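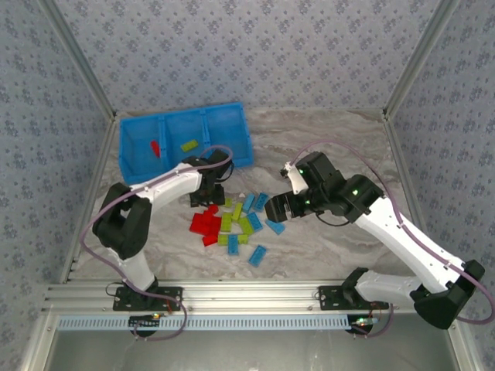 COMMUNIQUÉ DE PRESSE - février 2023

Bestero lance Tusus, une collecte d'exemples pour le tri par robot à deux bras

Plollmont - Bestero annonce le démarrage de Tusus. But : constituer une base de démonstrations pour apprendre à un système à trier des briques de construction par couleur, dans un bac à compartiments. 914 épisodes déjà enregistrés. Objectif suivant, environ 200 de plus par semaine.

Chaque épisode est guidé par un opérateur, puis relu. Les essais ratés sont gardés aussi - étiquetés à part. Vues fixes et vues prises depuis les poignets, synchronisées.

« On voulait des gestes variés, pas toujours la même prise au même endroit », explique Raelene Ashby, responsable de la colecte. Sept opérateurs formés à ce jour. 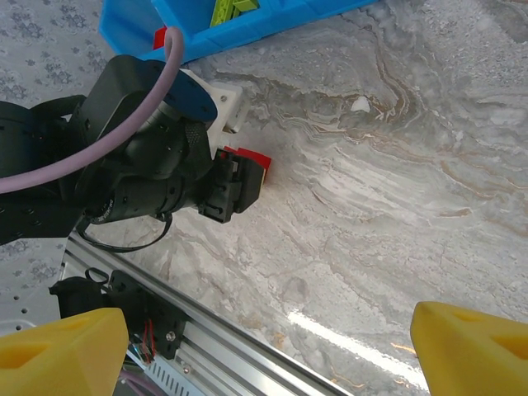

Calendrier et partenaires

Barros fournit l'outil d'annotation. Première version du jeu de données prévue en novembre, accès sur demande pour les laboratoires. Au programme aussi, des séries plus simples : une seule pièce sur le plateau, position changée à chaque essai.
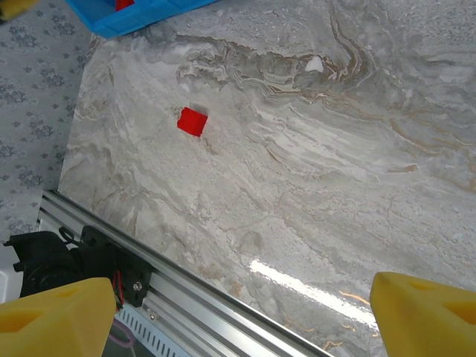
Ces séries servent de base de comparaison avant les piles mélangées. Trois niveaux de difficulté sont prévu, le dernier avec les deux bras en même temps.

Contact presse : Shona Tautahi, Bestero, Plollmont. Visuels et fiche technique envoyés sur simple demande.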